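Nomavberg Residents' Association
Minutes of the spring meeting, Sat 9 April, held in the reading room

Chair: Ragnvald Sæther
Apologies were received from the households at Moen and from the allotment group.

1. Minutes of the last meeting
Agreed as a correct record. One spelling to be put right in item 4 (Iltis, one l).

2. Footpath to Moen
The lower stretch is still closed after the bank slipped. The landowner has agreed to the path being moved a few yards uphill, and the parish has no objection. Quotes for the drainage have come in at 404 and 600 pounds. The dearer one includes taking away the spoil. After some discussion the meeting chose the cheaper quote, with spoil to be spread along the field edge if the landowner is willing. Ragnvald to ask him.
The stile will be swapped for a gate at the same time. Two members felt a kissing gate would be awkward for pushchairs, so an ordinary latch gate was agreed.

3. Iltis Lane parking
Cars are again being left opposite the farm entrance on Sundays. The milk lorry could not turn on two occasions. A letter to visitors was suggested, but it was thought most of them would never see it. Agreed to ask the council for a white line – the form is already filled in and only needs a sketch map.

4. Summer fair
To be held in August on the lower green, as last year. The tea tent is booked. Rustik have offered to lend trestle tables again at no charge, but they must be collected on the Friday and returned clean.
The dog show will move to the morning because of the heat last time. Stall fees stay as they are. There was a request for fewer plant stalls, which was not supported.
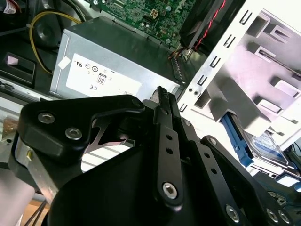

5. Reading room
The hire book shows 136 hours for the winter, slightly up on the year before. The side door sticks in wet weather and will be planed. Hirers are leaving the heating on overnight, and a notice will go up by the thermostat. The question of new curtains was put off until the autumn.

6. Any other business
The 3 benches by the pond need oiling. Oil is in the shed.
The noticeboard key has been missing since the carol evening – whoever has it is asked to drop it through the reading room letterbox.
A complaint about early bell ringing was noted and will be passed to the church.

Next meeting to be fixed once the date of the fair is settled. The meeting closed at ten to nine.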